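Section 4. Your First Shift at a Teaching Table

If you're reading this, you've finished the safety sheet in Section 3 and somebody has pointed you at a table. Good. I wrote this section after my own first month on the Notach line, when I was still a packer who had been told she'd be "teaching the cell." I had no idea what that meant. My hands do the job with a pair of hand-held grippers, the job gets recorded, and later the packing cell learns from it. You already know how to pack. You're just going to do it with two black fingers on each side in place of your own ten.

Before you sit down

1. Check in on the Rakutell screen by the door and pick your table number. If your name isn't on the list, find Seo-ah Bae. Don't borrow somebody else's login, even for five minutes.

2. Look over both grippers. Open and close each one a couple of times. If one feels gritty or slow, put it on the repair shelf and take a spare.

3. Run your eye down both cables. You want enough slack to reach the far edge of the table without tugging.

CAUTION: Never yank a cable to get more length. Put the gripper down, stand up, and free the cable by hand. I pulled one straight out of its socket on my second day and we lost a whole morning of recordings!

Setting up the task

4. Read the task card. Most beginner cards are one container and one tray, and that's plenty to start with.

5. Put the pieces where the card says. They don't have to land on the exact same spot each time (the cell needs to see some variety), but keep them where you can reach them without leaning.

6. Clear off anything that isn't on the card. Phone, coffee, gloves, the lot.

7. Pull your chair in until your elbows can bend comfortably. If your shoulders are up by your ears, raise the seat.

Recording a run

8. Pick up both grippers, hold them still over the table and wait for the tone.

9. Start with the hand that's closest to the piece. Come in slowly from above, bring the fingers down to the rim, and close until you feel it take. No squeezing past that point — the thin-walled containers will bow on you.

10. Keep the other gripper parked and open while it isn't needed. It's fine to let it rest on the table near you.

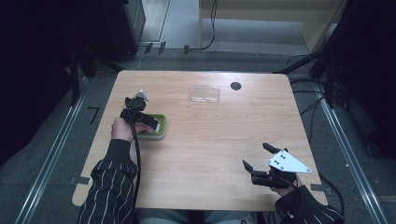
Man-sik Um thinks step 10 is bad advice, and he asked me to put his side in: a parked hand goes to sleep, he says, and when you finally need it you're half a second late and the run looks clumsy. He would have you hover the idle gripper an inch off the table the whole time. He packed by hand for years and he's faster than me, so try it his way if you like. My wrist can't take it past lunch.

11. Move the piece, set it down, and open the fingers all the way before you lift off.

12. Go back to your starting position and wait for the second tone. That closes the run.

NOTE: If you drop something, don't stop. Pick it up and carry on, then press Flag on the screen afterward. The cell needs to learn what a recovery looks like, and the reviewers would much sooner have a messy run with a flag on it than a gap.

Pace and breaks

The daily target for a new teacher is 300 runs. You won't hit it in week one and you won't be written up for it. Take your break when the screen asks you to, and swap to a standing job for the hour after lunch if Dae-han Ki has one open.

What happens to your old job

Everybody asks, so I'll put it in the manual. The Vidal cell took over the overnight packing in September, and the night packers were offered day places, mostly teaching and checking. Some took them, some didn't want the change of hours. On days we still pack the odd shapes by hand, and I do two shifts of that a week, which I've come to look forward to. Teaching pays one grade higher. It's quieter work, too, and I do miss the talking — you can't gossip much between tones.

If you want to go back to packing, tell Seo-ah before Saturday and she'll put you on the next rota.

Closing down

13. Park both grippers on the table with the fingers open.

14. Coil the cables loosely and sign out on the screen. Leave the task card face up for whoever has the table next.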